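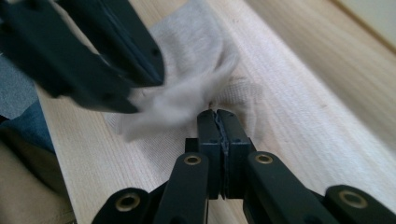

The shelving for the Dendcombe reading room has reached the stage where there is very little to see and a great deal to wipe. All the boards have been planed and sanded, and since Monday most of our hours have gone on getting dust out of grain. We do it with a thin white cloth, bunched up and pushed along the length of the board, and the cloth picks up every stray fibre in the building and shows it to you, as you may notice from the dark speck near its lower edge. Heikki Pelkonen maintains that a board is clean when the cloth stays white. By that measure we have not yet owned a clean board, but we are getting closer.

This is our second report to the Mendonça fund and covers the period to Friday, September 18, 2026. The first report promised shelves "by the end of summer". I wrote that sentence, and I would like it noted that I did not say which end.

Where the work stands

The timber came from Olness later than agreed and in better condition than we deserved at the price. Edileuza Paiva went through the stack on the morning it arrived and turned back 4 boards for twist. The replacements were straight. They were also a touch pinker than the rest, which led to a long discussion about whether readers look at shelves or at books. We have settled it by mixing the boards through the whole run, so that no single bay looks as if it has caught the sun.

Cutting to length is finished. The uprights are cut and stacked along the back wall under a sheet, where everyone has been asked not to put tea on them. Everyone has put tea on them. One ring had to be sanded out and the culprit, who is writing this report, has apologised to Heikki.
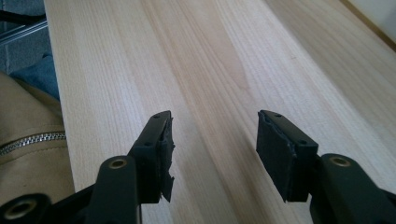
Tone varies within the boards as well, creamy in one strip and nearer peach in the next, and Ovidiu Bălan asked whether a tinted oil would even it out. We tried one on an offcut. It did even it out, to the colour of a school gymnasium, and we have gone back to clear. The clear oil goes on next week, two coats, with a day between them and the windows open.

Money

We have spent 70 per cent of the grant. The only item over budget is abrasives, because we bought the cheap discs first and then had to buy the proper ones as well. The £800 set aside for fixings and brackets is untouched. Khoa Kim has a quote from Estance that comes in under it, provided we accept plain steel brackets and stop asking about brass. We have stopped asking about brass.

What comes next

Oiling, then a dry assembly on the workshop floor, then the move to Dendcombe. Benedito Fagundes has offered his van again. It holds the boards if the passenger is willing to sit sideways, so we shall be making more than one trip.

We need one decision from you. The alcove by the door can take either a low bench or a further bay of shelves. The timber will stretch to one of them. The reading group wants the bench and the library wants the shelves, and both have told us that they are being very relaxed about it. A reply before the oil goes on would help, as the bench boards would need their front edges rounded first.

Receipts are attached in the order we found them.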